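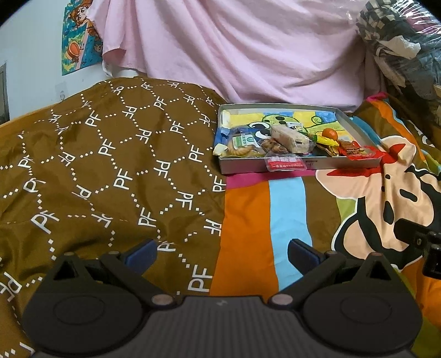
Wrapped snacks and a piece of fruit in an open box, with the gripper's two finger pads in the foreground.

Amado Buenaventura has spent three years trying to get machines to put things away. He works at Lornia, a small outfit that tests household automation, and he answers the big question before I finish asking it.

"Can they do chores yet? Some chores, slowly, in some houses," he says. "If you want the whole bedroom tidied while you're at work, no."

His current job is food. People leave snacks everywhere, he says, and moving them to the kitchen sounds simple. The team keeps a list of 169 household items, and 32 of them are things to eat.

"Fruit is fine. It's round, it's a bit firm, you close on it and lift. Clear plastic is the trouble. The camera sees the bun and doesn't see the wrapper, so it goes for the wrong spot."

Soft surfaces are his other complaint. A bench stays put when you press on it. A bed sinks, the covers bunch up and whatever is sitting on top tips a little. Printed bedding adds to it - the software has to sort out which shapes are objects and which are just part of the pattern.

"We had one run where it tried to pick up a cartoon," he says. "Four goes at it. Then it stopped and reported the job done."

He keeps a notebook of failures, now up to 367 entries. Most are dull: dropped packets, squashed pastry, a box pushed along when it should have been left alone.

I ask about shops. Buenaventura did a stint stocking shelves with a system called Ferkel and says it was easier work. "Same packets, same shelf, same colour labels every day. A home changes between breakfast and lunch."

Would he have one at his place? He thinks about it for a while.

"For the dishwasher, maybe. Cups and plates, top rack only. I'd still do the glasses myself."

The next round of tests starts in December, with laundry.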